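Skondinon talk up crowd after dull draw with Jillell

Skondinon and Jillell played out a scoreless draw on Saturday, and the home club wants you to know it was a success.

According to Skondinon, 792 people came through the gate. That would be the best turnout of the season by a long way. It would also be 400 more than the club claimed for its last home match, on a pitch with one working turnstile and plenty of bare grass behind the southern goal.

The football gave them little to shout about. Jillell had 2 shots on target, both straight at the keeper. Skondinon had none, unless you count a corner that drifted under the bar and was flapped away.
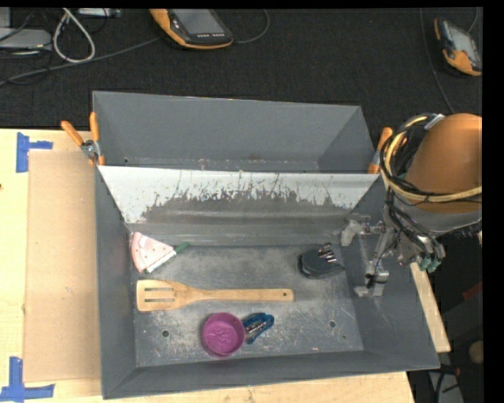
Coach sees progress

Coach Impi Keskinen called it "a step forward" and praised the defence. She has said much the same after each draw in May, and her side still sits below Zurnby on goal difference.

Asked why striker Kubo was taken off after 16 minutes, Keskinen said it was a tactical change. Kubo went straight down the tunnel and did not come back to the bench.

Skondinon travel to Zurnby next. The club says it will release a full attendance report before then, as it also promised last year.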